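Kavwood Bench Automation: Pre-Purchase Safety and Condition Checklist
Site: Prernlow, handling bay
Inspection date: Wed 11 July
Purpose: to decide what must be replaced, repaired or added before the Tivgate order is placed
Ratings: OK / Fix / Buy / Hold

1. Work surface
Flat and stable under load: OK
White top free of cracks: OK
Edges safe to lean on: Fix
Comment: Front edge has a rough spot. Sand it in-house, no purchase needed.

2. Hand-held grippers
Jaws open and close fully: OK
Finger screws tight: Fix
Spare finger pads in stock: Buy
Comment: One screw took a half turn. We are down to a single pair of spare pads. Order 4 pairs. The Villa site asked for the same pads, so combine the orders and split the freight.

3. Marker plates
Plates firmly mounted: OK
Dot pattern clean and readable: OK
Comment: Wipe with a dry cloth only. Add one spare plate per gripper to next year's budget.

4. Cables
Outer jacket free of cuts: OK
Clear of the operator's hands: Fix
Clear of the walkway: Fix
Comment: Price clips and floor covers together. A trip hazard here holds up sign-off for the whole bay.

5. Small-part handling, drawer unit
Drawers run freely: OK
Knobs secure: OK
Unit stays put when a drawer is pulled: Hold
Comment: Light unit. Try non-slip mat before paying for a clamp fixture.

Small drawer unit and grippers at the bench
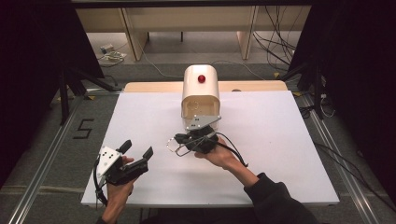
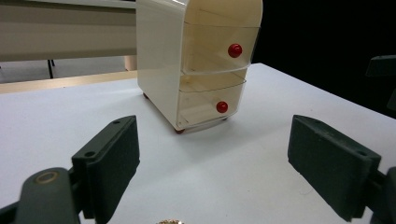
6. Stands and rails
Stand legs locked: OK
Rails free of sharp ends: Fix
Comment: End caps were left off the February order. They cost very little and should go on this one.

7. Operator
Room to move both arms: OK
Break after 40 minutes of gripper work: OK
Sleeves clear of jaws: OK
Comment: Wrist strain came up at the last review. Get a quote for lighter grips, but do not commit until two people have tried them for a full shift.

8. Budget notes
Approved for this bay: $3,248
Must come out of it: finger pads, cable clips, floor covers, end caps
Can wait: clamp fixture, lighter grips, spare marker plates
Comment: Tivgate holds its quoted price for 90 days. Get the signed request in well before that. The last one sat in the approval queue and had to be quoted again.

Overall rating: usable, with fixes under items 1, 2, 4 and 6 to be closed before new equipment is delivered. Item 5 to be rated again after the mat trial.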